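Section 3: Setting Up the Sorting Table

Welcome to the best part of the Tawhiri guide! Once the arm is bolted down and powered, you get to lay out a real job for it, and good habits at this stage pay off all season.

3.1 Lay the gridded cloth flat and smooth out any creases. Keep the grid lines in view, as you'll use them to put things back in the same spot.

3.2 Centre the puzzle board on the cloth, then set the bowls along the front, one kind of piece per bowl.
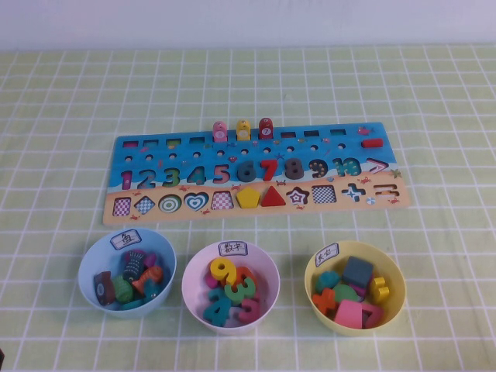 3.3 Mark out the keep-clear zone with floor tape, 800 mm from the table edge on every open side. Hands, sleeves and coffee stay outside it while the arm is live.

CAUTION: Press Hold before you reach in, even to nudge a single piece. Wait for the amber light.

3.4 Run the first pass at Slow. Bowl rims are where most bumps happen, so bring the gripper in from above and watch the wrist view as it comes down.
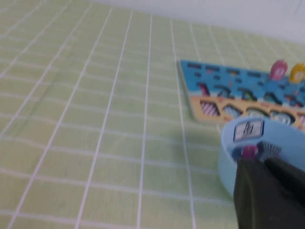

Fig. 3-2. Wrist view, with the gripper at the light blue bowl.

3.5 If the approach looks good, save it under your own name. Beverley Pirihi at our Vimatville workshop has saved over 700 of these and still runs every new one at Slow first. We love that!

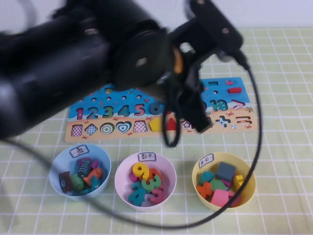

Cable care deserves a check of its own before each run. Move the arm by hand through its full reach and watch what the cable does at both ends of the travel. Look at the slack on the table too: a wide loop like the one passing in front of the yellow bowl and back under the other two needs to slide freely without catching a rim. Clip up any extra with the Skivberg ties in the Trustomar kit.

NOTE: Replace worn ties on Friday, when you do the weekly wipe-down (see Section 24).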